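Search this site Search Go

Lab diary: stacking set, second pass
May 21, 2023

Started at the point where I quit last night, with the randomizer config open and the stacking task half converted. The old reward-based version is gone. From here on the set is demonstrations only, teleoperated in the simulator, saved as joint positions, gripper state and rendered views at every control step.

Episode count stands at 1,707 after the merge. Nilmini Wickramasinghe sent her batch from Plukville before lunch and I ran the replay check on it. 177 of hers failed. The cause was the same in every one I opened: her export wrote the gripper command one step ahead of the joint state, so on replay the fingers open before the cube has support. The fix is a shift of one index. She will re-export, and I have marked the batch as held until then. I do not want to patch it on my side and have two versions of the same files.

Contact settings took most of the afternoon. With the default friction, the upper cube creeps on the lower one after release, slowly enough that the success test passes and the cube is on the table 50 steps later. Raised the friction, halved the physics step, and moved the success test to the end of the episode. Rendering is slower now. Acceptable.

Tùng Thái wants the success tolerance tightened so that only well-centered stacks count. I disagree and wrote back to say so. A policy that has only seen neat towers has no data on what to do above a crooked one. I would keep any stack that stands, store the offset as a label, and let training filter on it. Saranya Gounder sided with me on the label and with him on the default filter — fair enough.

Went through renders this evening for texture and lighting problems. The plank table holds up at the training resolution. The peach walls I am less sure about, they put a warm background behind nearly everything and I would like more wall colors before the June freeze. Added to the Letora ticket.
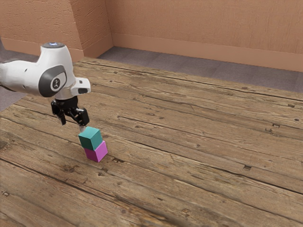 Stacking task, teal on pink, gripper open over the upper cube.

Offsets like this one stay in under my rule. Under Tùng's I would have to look up the number.

Recorded 16 new episodes after dinner. My releases are still too slow, with a pause before each retreat that the model will copy if I leave it in. Trimming the pauses by script breaks the timing, so I will re-record.

Tomorrow: Nilmini's re-export, wall colors, and a reply to Ama Asamoah about disk space on Thambiah.

Filed under: Data Collection, Simulation, Manipulation
3 comments | 2 shares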